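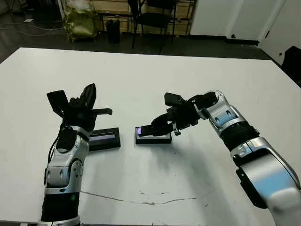
Journal > Household > Paper and Records

Keeping the Papers of a Small Household

The purpose of this entry is to set out the arrangements adopted in this household for the keeping of paper records. Several readers wrote after the entry on the hall cupboard to ask how the papers that came out of it were dealt with, and a full reply seems in order.

When the work began, in June, the papers filled 19 folders of differing sizes, together with two shoe boxes and a drawer in the kitchen. The folders had been labeled at various times and under various systems. One was marked "Important," and held a lapsed warranty for a kettle and the instructions for a tent.

All papers were first brought to one table and sorted by the body that issued them. Sorting by date was considered and set aside. A person looking for a water bill generally knows that it is a water bill, and seldom knows the month. Within each group, the newest sheet is placed at the front.

Papers concerning the house itself are kept without limit of time. These include the deed, the survey, permits, and all invoices for work on the roof and drains. The invoices from Griffiths, the firm that replaced the back gutters, proved their value when a joint failed within the guarantee period. The office at Griffiths asked for the original invoice number, and it was found before the call ended.

Utility bills are kept for 2 years and then shredded. Bank statements are kept for seven. Readers should confirm the period that applies to their own tax affairs, as the rules differ from place to place and this journal does not offer advice on the subject.

Manuals are kept only for items still in the house. A total of 17 manuals were discarded on this basis, including three copies of the same booklet for a radio given away before the move to Plokstead.

Letters presented a more difficult question. The practice adopted is that personal letters are not sorted by usefulness at all. They are kept in a single flat box, in the order in which they were found, and the box is stored upstairs, away from the outside wall. Greeting cards bearing only a signature were let go, with some exceptions which it is not necessary to defend.

With regard to materials, the household uses plain manila folders in a two-drawer steel cabinet bought secondhand from the Vultoda office sale. The cabinet lacks its key. Plastic sleeves were tried and are not recommended for thermal receipts, several of which had faded past reading. Such receipts are now photocopied at the library on Zurkau Street and the copy is filed in their place.

Incoming mail is opened standing up, beside the recycling bin. Whatever survives is placed in a tray, and the tray is emptied into the cabinet on the first morning of each month. The task has not so far taken longer than 20 minutes, except in April.

The matter of photographs remains open. There are four albums and a large envelope of loose prints, many without names on the back, and older relatives will need to be consulted before any order is attempted. A separate entry will follow once the envelope has been gone through.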